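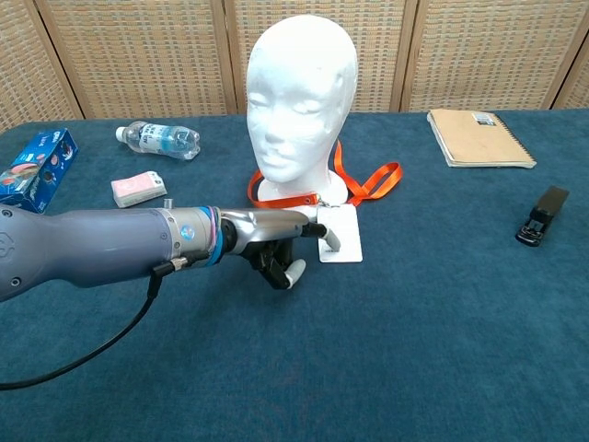

Hand on the felt table, index finger on the white card.

26 Jun 2019

Wall panel samples, second look. The Plalska oak veneer boards have been leaning in the back room since May and I still don't believe the flatness figure on their sheet. Laid a straightedge across three of them. Two rock. The third is fine along the grain and cups a little across it. Their rep blames our storage. Maybe, but the Dinine boards stood right next to them and stayed flat.

Cut one Plalska board down from 1000 mm to 800 to fit beside the stair mockup. Edge chipped on the exit side even with tape on. Fresh blade, so I'm not taking the blame for that one.

Clips: the Lundham rail system is sold as "no measuring needed." We measured. Rail wants a wall that is true top to bottom, and the mockup wall isn't, same as every wall I've ever hung anything on. Shimmed behind the middle rail and the panel seated, with a gap at the skirt I can get a fingernail into. Would a customer notice? Next to a stair stringer, yes.

Finish: Bagheri hardwax oil, one coat on the offcut. Color came up warmer than their chip. Not sure I'd match it to the treads without a second coat, and I don't want to promise a match to anyone until I see both under daylight.

Price on the Plalska is 349 a pack. For that I'd want boards that lie down by themselves.

To do: flip the cupped board and leave it on stickers. Ask Lundham for the deeper clip. Second coat on the offcut, half of it only. Don't order yet.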